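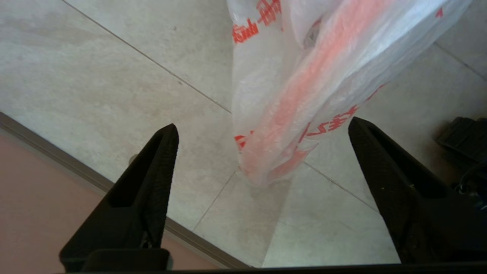 18 September 2020

I finally dealt with the plastic bags. We moved into the apartment in January, and between the two of us we had saved every bag that came through the door since then. They lived in the gap beside the fridge, inside a bigger bag, and whenever I pulled one out three more came with it and slid across the tile.

Ronja said she would help if I stopped talking about it and picked an evening. So after dinner we moved the kitchen chairs out of the way and dumped the whole lot on the floor.

The first thing we did was pull out anything with a hole in it. I checked by holding each bag up to the light, which is slow. Ronja just blew into them and squeezed. Her way was faster and I switched after a while. The torn ones went into one big sack to take to the drop-off bin at the grocery store. That bin takes clean, dry bags only, so anything with onion skin or sticky stuff in the bottom went in the regular trash. I used to try washing those. I don't anymore. They take two days to dry and they hang off the faucet the whole time.

What was left we sorted by size. The big ones with long handles are good for the bathroom can and for wet shoes. The medium ones fit the small bin under the sink if you knot one handle at the side to take up the slack. The thin little produce bags I wanted to throw out, but Ronja uses them for bread ends and half lemons, so they stayed.

I had been meaning to learn how to fold them for years. My old roommate Ivar Lindholm did it in the Brekke Street place and kept his in a cookie tin. I wrote and asked him how, and he sent back one line: "Flat, long strip, then triangles." It took me a few tries to work out the rest.

You lay the bag on a table and pull the side creases out so it matches how it came from the store. Press the air out from the bottom toward the handles. Fold it in half the long way, then again, until you have a strip as wide as two or three fingers. Then start at the closed end and fold the corner over to make a triangle, and keep turning it up the strip. When you get to the handles, tuck what's left into the pocket.

The stiff, crackly bags hold a fold well. The soft ones puff back open if you leave air in them. For those I gave up on triangles and rolled them up with the handle wrapped around the middle. They look worse but they stay shut.

We kept 23 of the medium ones and 14 big ones. I didn't put a limit on the produce bags, and I probably should have. Everything fits in a shoebox now with a piece of cardboard down the middle, and the shoebox sits on the shelf over the washer.

The gap beside the fridge turned out to be pretty dirty once it was empty. I found a wooden spoon back there, and a lid I'd already replaced. I mopped it and put the step stool in the space. Ronja wants to do the drawer with the takeout containers next. I told her after the weekend.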